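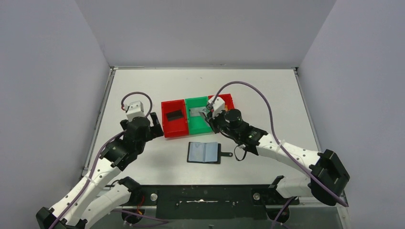
Small bins for sorting desk stuff – do you bother with labels?

wattlebark
2020-08-30
I'm redoing the drawer where passports, chargers, old phones and cards all end up. Bought plastic bins, two red and one green, because that's what the shop had left in the Penry range. Plan is red for things that stay home, green for things that get carried. The second red one has no job yet. Does colour alone work for other people, or do you end up labelling?

tidewrack_60
Label them. We went by colour for a year and my other half never learned it. Masking tape and a marker is fine.

Old Gumboot
Colour is enough if you only have three. Labels peel off and leave a grey smear on the plastic. I'd worry more about having two the same colour. Which red is which?

wattlebark
Left red is electronics, right red is the spare. I could swap one for blue but it's a 37 minute drive to the shop.

tidewrack_60
So you've got left red and right red, and then somebody wipes the shelf and puts them back the other way. Label them.

plumduff
Passports shouldn't be in an open bin at all in my opinion. Ours are in a zip pouch in the filing cabinet with the birth certificates. I had a Susport document wallet before that and the clasp went in May, so I wouldn't buy another.

Old Gumboot
Disagree. I keep mine in an open tray and I can see at a glance if it's missing. In a pouch in a cabinet I'd forget which pouch.

plumduff
Fine until someone puts a coffee next to it. A replacement is a lot of forms.

wattlebark
Ours live in a drawer, no coffee goes near it. Might get a cover for mine though. Does a card holder style one get in the way at the airport?

brackenfell
They usually ask you to take it out of the cover. I stopped using one for that reason. For the bins, measure the drawer before you settle on anything. I bought the Priltmont ones, 130 mm high, and the drawer wouldn't shut. They're in the laundry now holding pegs.

wattlebark
Just checked and mine clear it, but not by much.

tidewrack_60
What's going in the spare?

wattlebark
Probably batteries and cables. Or stamps, I've got a lot of stamps.

Old Gumboot
Keep batteries on their own. Loose ones rolling around with keys and coins is asking for trouble. I use a Bident box with a lid.

plumduff
Agree with Gumboot on that one – tape over the ends of the 9 volts as well.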